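Blocks and Bins: The Sillville Sorting Room
Posted 2019-02-23

If you've ever dug through a big tub of building blocks looking for that one color, you'll understand why I love this room so much! The sorting room in Sillville has been my happy place since January, and it has finally reached the point where I want to show people around. It started with a single carton of odds and ends from the old Pellberg toy works, 315 pieces in all, and it has grown a lot since then (my shelves are groaning).

I'm putting the gallery up a little at a time, so this page begins with the bin and I'll keep adding underneath. Click through for the bigger version, it's worth it for the scuffs alone.

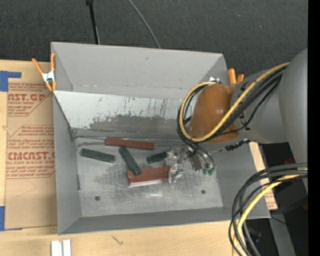 Reds and greens were the first colors I fell for in the Pellberg carton, and they're still the ones I reach for when I want to try out an idea. I like them deep and a bit moody, closer to brick and pine than to anything you'd find in a candy store. Against the scratched-up grey of the big bin they look wonderful, the reddish-brown ones especially, and I'm very fond of the one toward the front with the ridge running down its length. The dark greens point every which way, and I wouldn't straighten them for anything. And look at that floor, all brushed and smudgy with the little round holes in it! A brand-new bin wouldn't have half the character.

Coming next to this page: the Hirkska set, 156 pieces in the original tray, with a lid that still slides. I've been slowly cleaning them with a soft brush and plain water, three trays to an evening, and the colors are coming up beautifully. After that I'll get to the Vasiliauskas drawers, which hold 500 blocks when full and weigh a ton.

If you have Pellberg pieces of your own, especially the long ones, please send me a photo. I'd love to start a visitors' page.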